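# What does a mayor's lawyer do?

31 Jan 2018
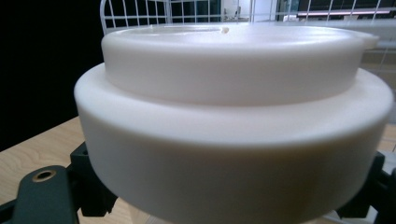 Say you live in Farville. Nearly 2,000 people. They vote for a mayor – the boss of the town, sort of. But the town has a lawyer too. Different job!

The lawyer tells the mayor what the law says. Can we close this road? Can we sell that park? Yes, no, maybe.

What if the mayor's friend gets in trouble? Can the mayor say "let him go"? Nope. The lawyer has to decide alone, by the rules. Even if teh mayor is grumpy about it.

And if the mayor keeps pushing? The lawyer can tell the town council. Or quit. Some do.

Try it – 2 kids, one mayor, one lawyer. Mayor asks for somthing unfair. What does the lawyer say back?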